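New shop space opens at Kinsella with plenty to look at

By Tsehay Lencho

I got over to the Kinsella building on 4th February for the opening of the new walk-through, and I'm glad I went early, because by lunchtime you could hardly turn around in there! It's the long ground-floor stretch that used to be offices, the one you'd pass on your way to the parking garage without ever looking in. Now it's a row of small display areas run by Grorkow, the same people who did the weekend market at Tevudby last year.

The first thing you notice is how many shelves they've put in. Grorkow told me they spent most of January on the fit-out, and they had 45 applications from makers and small sellers wanting a spot. Rent starts at $80 a week for a single shelf and goes up to $330 for a full bay, and a few people I talked to thought that was pretty fair for downtown (one candle maker did not, and she let me know it).

I went in for a birthday card and came out an hour later with two cards, a mug and a jar of plum jam. Typical me. There's a nail stand near the entrance as well, selling files and Cutex remover and that kind of thing, and it had a line the whole time I was there.

My favorite part was further in, where the clear shelves are up against a big white wall with black lettering and a row of Chinese characters on it. The little orange and tan figurines are grouped together on one shelf, with a long row of small dark jars or cups on the level above. I'm a sucker for anything small with a round head, so I stood there for quite a while.

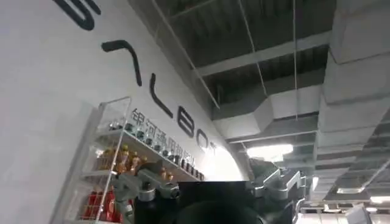
I also asked about opening hours, because the flyer and the sign on the door don't match. The sign is right - 10 to 6, closed on public holidays. Parking is free for the first hour if you get your ticket stamped at the desk, and the side entrance has a ramp if you have a stroller.

Grorkow's count for opening day was 1,026 visitors, and they're hoping to keep the space going through the summer. Sellers swap out every six weeks, so if you want something, buy it when you see it. I'm going back for another jar of that jam, and my sister wants to see the mugs.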